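Search this site: enter keyword
Go

Prastley starts gathering memory-fitting examples in September

I'm Unathi Du Plessis and I look after the teaching side at Prastley, so this bit of news is mine to share (and I'm thrilled!). We're recording robot arms working on desktop computers, so that our learning system, Traketow, can pick up the job from examples.
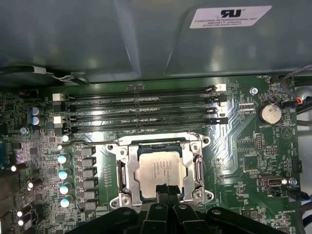
We're after 100 good runs before we train anything. So far we've kept 43, each steered by a person. My colleague Itsuki Kinoshita is fussy about what counts, and a fumbled grip gets its own label and stays in the set – Traketow needs to see those too.

Memory modules are the first job, with the module picked out of a fixture and taken over to the board.

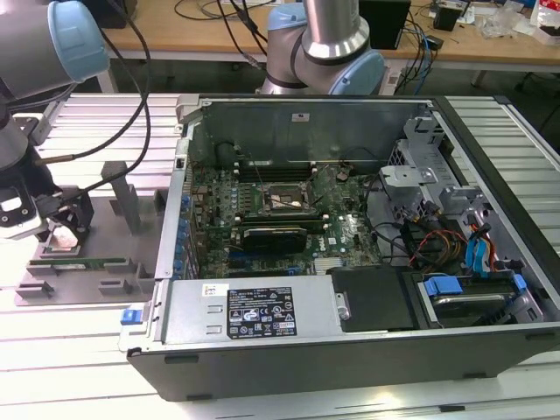

Come and see us

We're opening the workshop on Wednesday at 16:00. Ring the Prastley front desk and ask for Adel Abdel Rahman.

Comments (2)

Yasir Naqvi: Will you share the fumbled ones as well? I'd love those.

Prodromos Liapis: Fitting memory still makes me nervous after 23 years of it. Good luck to the arms!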